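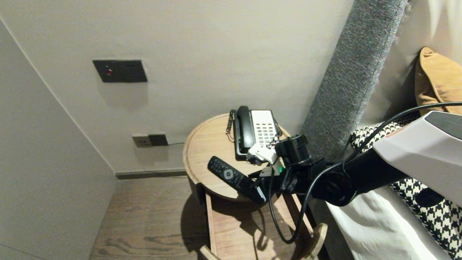 Ninero gripper kit, two-finger, for home-built arms

We started the Ninero at Kondia, our shared workshop, and it has turned into the part we like building most! It's a parallel two-finger gripper for people putting together an arm at home (or in a garage, or on the end of somebody else's bench), and it is happiest with household stuff: remotes, cups, drawer pulls, the odd sock.

The fingers are black with a long slot down each one, which saves a little weight at the far end of the arm where you really feel it. They taper to narrow, rounded tips, so getting under a flat thing on a table is a lot less fiddly than it was with our old square ones. We're very fond of those tips.

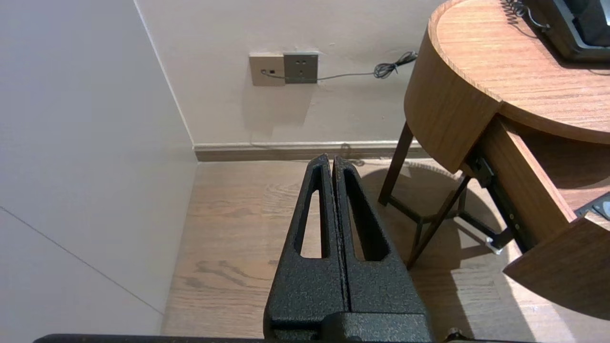

Drestness wrote in after a month with the kit that the fingers went on in one evening, but the cable took a whole Monday, and could we please say in bold letters to leave more slack at the wrist. Fair point! Leave a generous loop, then turn the wrist all the way both ways by hand before you power anything up.

In the box: two fingers, mounting block, drive unit, screws, 60 cm cable. You'll need your own arm, power supply and hex keys.

Opening: 60 mm
Rated load: 200 g
Wrist camera (sold separately): 1,080 lines

Setup files come with the kit, and the grip force is one number in a text file. Start low and creep up.

Related items
Ninero spare fingers, pair
Um wrist camera bracket
Um cable clips, small bag
Kondia bench clamp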